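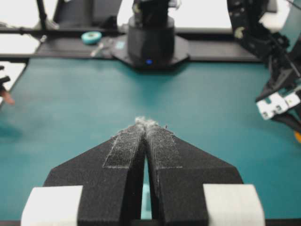
Teal work mat, bench 7

Bench check, Rirville room
Done monthly. July round, started 2:00 p.m.

1. Mat surface
Clear between the gripper and the far side of the table. OK.
Comment: Wipe with the Wevine cleaner only. The other one leaves the mats tacky.

2. Lint and fibers
Pale lint on the dark pads, small white tuft at the tips. Not OK.
Comment: Pick off by hand, then use the brush from drawer 14. Check again next round.

3. Base and plate
Blue light on at the front of the black base. Label is on the plate.
Comment: Form 197 asks for the label number. Copy it at the bench.

4. Greenish surfaces, close view
Pale streak near the middle, could be glare. Mark as "look again."
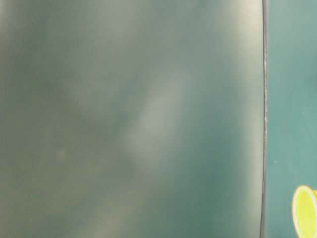 5. Supplies
Mivumard cloths: 19 left. Reorder through Eren.
Comment: Keep the open pack off the bench.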